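Visiting the Erkach Collection: Your Questions

How long should I allow?
Most folks spend an hour or so, though you're welcome to linger until we close at 4!

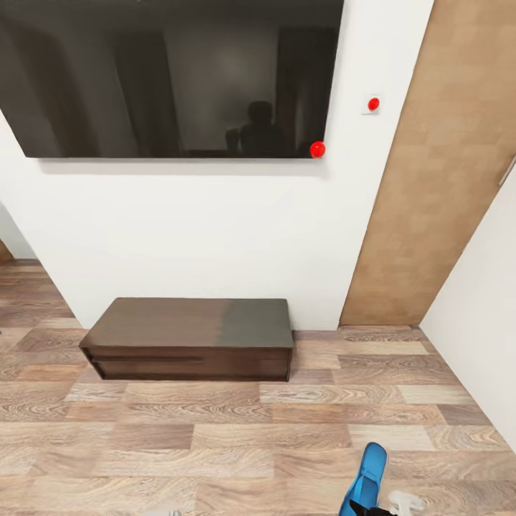
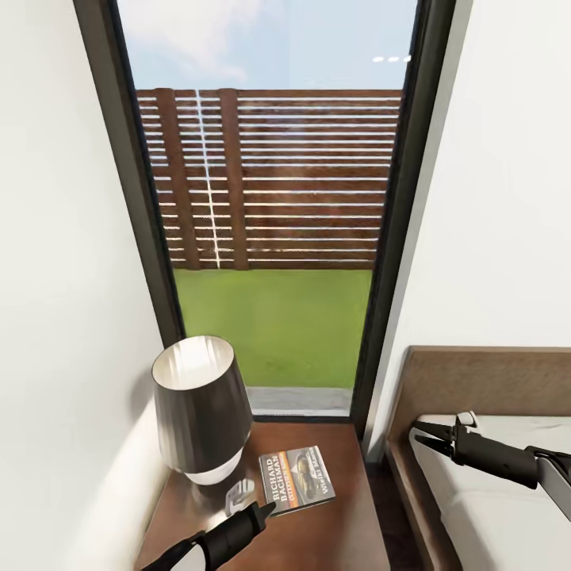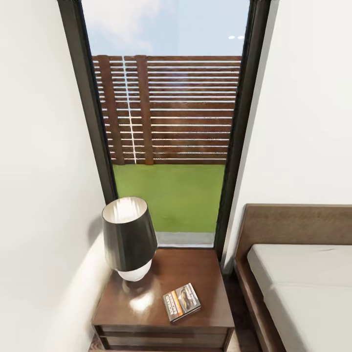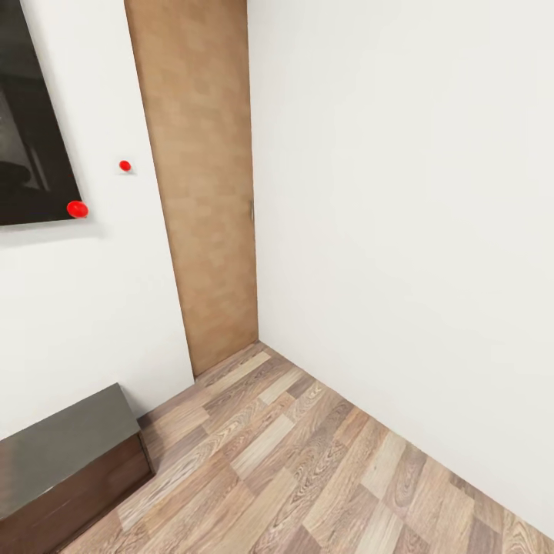 What will I find in the galleries?
The collection holds 1198 pieces, almost 300 of them on display (the Beneš coins have their own case).

May I bring a school group?
Please do, we love them! Write to Dayana Nava at the front desk, and try to avoid July.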